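Chapter 5
Storage of Brushes and Small Tools

Makeup brushes are stored upright whenever the work surface allows it. A brush left lying on a table picks up dust and loose powder, and the bristles flatten on one side. An open cup holds the brush by its handle and leaves the head free.
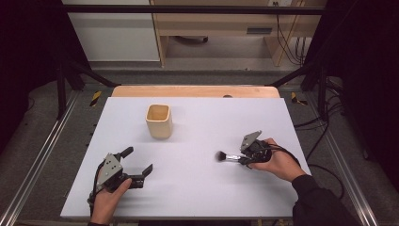 Cup size is set by the longest handle in the group. A cup that is too shallow tips under load; one that is too deep hides short brushes. Section 5.1 covers cup dimensions, and Section 5.2 covers the order of placement on a shared table.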